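Skisarine farm stand is back, and it takes cards now

Well, I got my wish. The Skisarine farm stand opened again this morning at 8, and by the time I'd parked and found my tote bag there was already a line past the mailbox. I've been whining to anyone who'd listen since it closed last October, so I figured I'd better show up!

If you're new around here, the stand is the one on Pawlak Road, just after the bridge. It used to be a folding table and a coffee can for the money. Jennylyn Fajardo took over the lease this winter, and she's moved the whole thing into the old Videck feed store next door, which means a roof (finally) and a real parking lot with 2 entrances, so no more backing out into traffic with a melon rolling around the trunk.

Jennylyn told me the repairs came to $2000, most of it for the floor, and that neighbors chipped in $869 of that through the jar at the Keltora bakery. I put in my share, mostly in quarters. "I thought we'd get maybe fifty bucks and a button," she said. There was a button too, she's keeping it by the register.

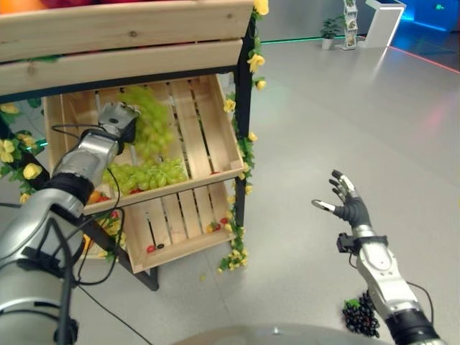
Prices are pretty close to last year's. Tomatoes are up a little, eggs are the same, and the sweet corn won't be in for a few weeks yet, so please quit asking her (I asked her). She's buying from more growers this season, and there's a chalkboard by the door that says whose stuff came in that day. I like that a lot. I went home with a bag of peaches, a jar of dark honey and way too much basil, and I'd eaten one of the peaches before I hit the bridge.

You can pay by card now, with no minimum, though cash still moves the line along. Bring your own bags if you've got them. Dogs are fine in the lot but have to stay outside, and there's a hook and a water bowl by the steps.

One more thing for the early birds. The first 400 customers get a punch card, and a full card is good for a free pint of berries when they're in season. I've got mine on the fridge already with one punch in it. The stand is open from 8 in the morning to 6 at night, and Jennylyn says she'll stay open through October if the weather holds.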